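Citing an Unpublished Household Account Book

Updated 18/09/2018

Family account books are often held without a printed catalog, so the citation has to do more work than usual. Use the steps below for first-year history papers.

1. Record the repository name and the full call number. For the Ollcombe papers this looks like: Ollcombe MS 837, vol. 7.

2. Give the folio, then the side – r for front, v for back. Write fol. 17r, with no space before the letter. If the volume has page numbers in a later hand, use the folio anyway and put the page in brackets.

3. Name the keeper of the book only if the name is written in it. Otherwise use "unsigned" and discuss authorship in a note.

4. Copy entries letter for letter. Expand short forms in square brackets: "p[ai]d for 60 yds".

5. Date each entry separately. Many books restart the year in July.

Textile entries need extra care. "Coverlet," "throw" and "blanket" may be used for the same item, so keep the word in the source and do not modernize it.
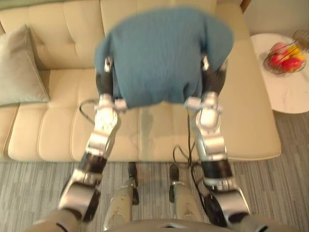

Teal-blue knitted cloth held over a tufted sofa.

After the first full citation, use the short form: Ollcombe 837, fol. 17r. Send corrections to Silvan Lehner.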